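Category: Benchtop Arms › Kits & Grippers

Gronstead Benchtop Kit

We love this kit! You get a silver arm, a two-finger gripper and a compact module that sits right up on the wrist, and the whole lot packs into 2 cases. Mesh cups are a favourite first job (light, and easy to grip badly), so have a go at one early.

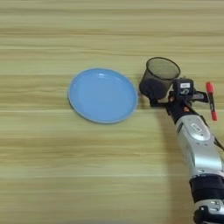 Halima Mohammed: Does the gripper come fitted, or is that extra?

It's fitted, Halima, and the colour-coded guide covers swapping the fingers. Leave a bit of slack in the cable so the wrist can turn freely, and open the fingers wide before you centre them on a cup. 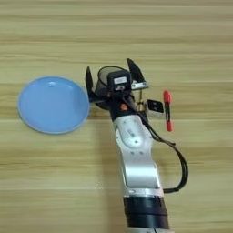 Price and pickup

$1,605 for the kit, spare fingers $278 a pair. Pick up from Bridenau on Mondays.

Recently viewed
Cledia Finger Set
Selvanayagam Bench Clamp
Gronstead Cable Clips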